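**Does adding the wrist view to training really help with cluttered shelves?**

Hello all, and sorry if this has come up before! We've been training a bottle-picking policy on 600 demonstrations, head camera only, and it does nicely on a bare desk but goes to pieces once there are books and toys about. Would you collect more, or add the wrist view first?
Thanks, Yu-ting Wei

**Said Kamel**

More data. Always more data.

**Man-lok Yang**

Hello Yu-ting, I'd add the wrist view before you wear yourselves out collecting. We compared the two on Candalum last April, and with the same 600 runs the second view took us from 9 good picks to 27 over the same set of trials (small numbers, I know, but it cheered us all up). Going to around 3000 runs with the head camera alone gained us much less. Do keep the shelves properly lived-in while you record, and vary which bottle you go for.

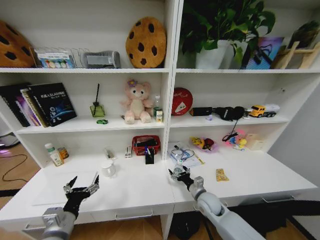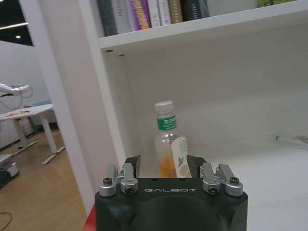 **Kam-wah Yau**

Did you keep both views in step when recording, Man-lok? Ours drifted apart over a long run and the policy got worse with the wrist camera than without it, so I'd check the timestamps first.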